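Imogen Penrose
@imogenp_sews
Jul 24, 2023

ok thread on buying secondhand bedding bc I keep getting the same DMs and my thumbs are tired

1/ smell it first. before the price, before the pattern. mildew does not come out. I have tried vinegar, baking soda, sun, praying. walk away

2/ cigarette smoke CAN come out but it takes 4 washes and a week on the line. only worth it if you love the thing

3/ check the binding. the edge always goes first. run the whole edge through your fingers, all the way round, people in the aisle can wait. frayed binding = one evening of work. frayed binding plus split seams = no

4/ seller says "queen." seller is guessing. bring a tape measure. my sister Hayley drove to Dunmore and back for a "queen" that was a twin. still hear about it at dinner

5/ hold it up to a window if you can. thin spots show right away, also old repairs. old repairs are fine btw, sometimes they're the best part

6/ washing. cold, gentle, liquid soap not powder, half what the bottle says. big front loader at the laundromat, NOT your top loader w the post in the middle. that post eats quilts

7/ color catchers if theres any red in it. two of them. dont be cheap here

8/ dry flat if you have the room. if you dont, low heat and stop every so often to shake it out. takes forever. bring a book

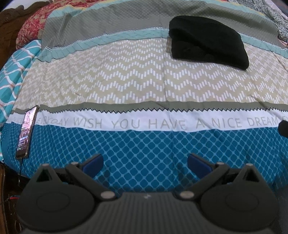 chevrons + diamond quilting, love a mixed one

9/ people ask about mixing prints on a bed. my only rule is keep the colors quiet and let the patterns fight. beige next to aqua next to grey green, go nuts

10/ dont iron it. Glenys Sugden taught me half of what I know and she irons hers and we do not discuss it

11/ prices. I've paid $9 for a good one at the church sale and watched somebody pay $849 for one at the Sinau antiques barn that had a stain the size of a dinner plate. price tells you about the shop

12/ if its hand stitched and has a name or date on it anywhere, ask the seller what they know about it and write it down. pin the note to the back. stories get lost so fast

13/ storage: cotton pillowcase, NOT plastic. refold it different every January or the creases set in and the fabric cracks along them. I do mine when the tree comes down

14/ moths only care about wool. if its all cotton relax. if the batting is wool, freezer bag, freezer, two weeks

15/ yes the dog can be on the bed. put a cheap sheet over the top. wash the sheet. everybody's happy

16/ someone asked where I look: estate sales on the last day, church basements, the back wall of the Hivden thrift on the shelf under the curtains. ok now I've given away my spot, be nice, leave me one

17/ oh and just passed 2,000 of you on here?? hi. will do pillows next, I have a lot of opnions about pillows

18/ forgot one. safety pins. check for old safety pins BEFORE it goes in the wash. ask me how I know

ok bed, night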